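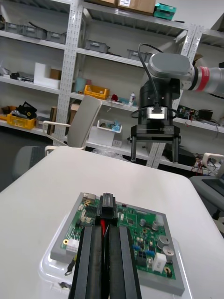

En la entrega anterior prometí contaros cómo van las normas para la celda de montaje de Ditunside, y aquí vengo con ellas (por fin, ¡que ya os oigo!). Begoña Lozano ha dejado la hoja en una sola cara y la primera regla es mi favorita: el cableado se sujeta siempre cerca del conector, jamás tirando de los hilos.

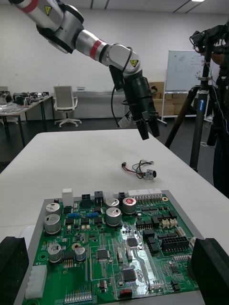
Placa en su bandeja y mazo de cables sobre la mesa.

La segunda habla de distancias - quien supervisa se queda fuera del alcance de los brazos y con la parada a mano. Crescencio Benítez quería pintar una línea en el suelo y a mí me parece estupendo. 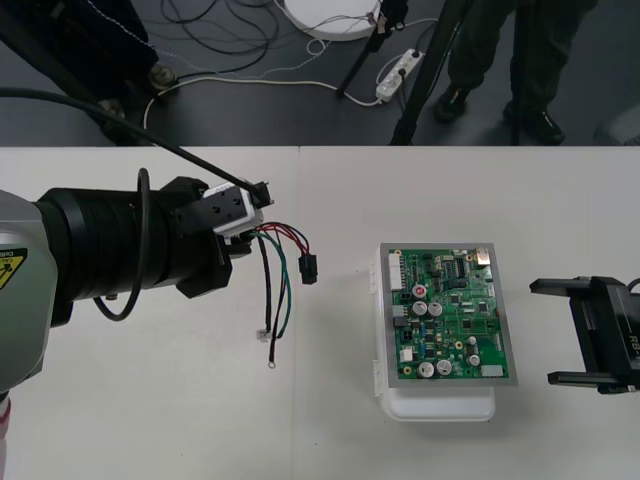
¿Quién puede reanudar el ciclo después de una parada?
La persona que lo detuvo, una vez revisada la mesa.

Lo que más discutimos fue el registro de incidencias. Yo voto por apuntarlo todo, hasta los enganches tontos.

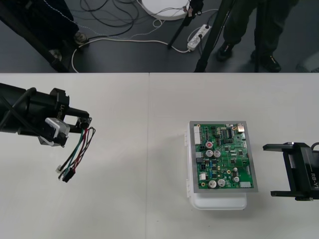
Lectura: 1 min

La hoja entra en vigor en septiembre, y si trabajáis con Lanlow os llegará la misma. ¡Mandadme pegas, que todavía admite cambios!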